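Week 4 handout: Teaching by hand, and the bits in between

Notes by Kevser Uçar, for the Ketetti afternoon group

Last week we drove the arm from the other room with the two joysticks, and I think most of you came away with a sore thumb and a new respect for anyone who does that for a living. This week we put the joysticks back in the drawer and use the hand-held grippers. You hold the tool, you do the task yourself, and the recording becomes the lesson the robot learns from. It feels a great deal more natural, and that is exactly why people get sloppy with it (me included, for most of my first August).

Please read section 2 of the Thiele notes before you start if you haven't yet. The short version is that the robot will only ever know what the camera on the tool saw and how far the fingers were open. It can't see your face, it can't hear you muttering "no, the other cup," and it has no idea that you stopped to scratch your nose. Everything you do between pressing start and pressing stop is part of the demonstration, and that includes the travel from one spot to the next.

Travel is where I'd like us to spend most of our time today. When the fingers are open and there's nothing between them, your arm wants to hurry, the way it would if you were clearing up after supper. Swing the tool quickly past a table and the pattern on the cloth turns into streaks, and the pictures on the wall go to soft patches of color.

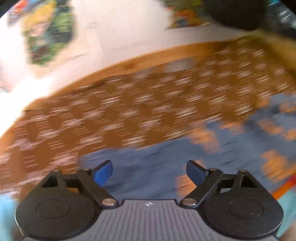
The software works out where the tool is by following small, sharp details from one moment to the next, such as corners, edges and bits of print. Once those smear, it has to guess, and if it guesses badly for long enough the whole episode is thrown out. In the Gosbridge set we kept 72 of 83 episodes, and most of the ones we lost had a fast swing somewhere in the middle, often in a demonstration where the grasp itself was lovely.

So, a few habits to practice with your partner:

Move at the pace you'd use to carry a full cup of tea. Slower than that and you'll start to wobble.

Keep the tool fairly level as you travel. Turn your whole body for a big change of direction and let your wrist do the small ones.

Open the fingers before you reach the object, and let them settle for a breath before you close.

If you do rush, carry on to the end and mark the episode "fast" on your sheet. Please don't stop and go back halfway through, or we'll be teaching the robot to do that too!

For the exercise, record the same pick-and-place at your normal speed and then again at teacup speed. Load both into Nadine and step through the travel portion slowly, side by side. Write down the first moment where you can no longer make out a clear edge on the table, and compare it with the place where the tracking line jumps. They won't always match, and I'd love to hear your ideas as to why.

Bring your sheets next time, along with any episodes you aren't sure about. We'll pick up with closing force.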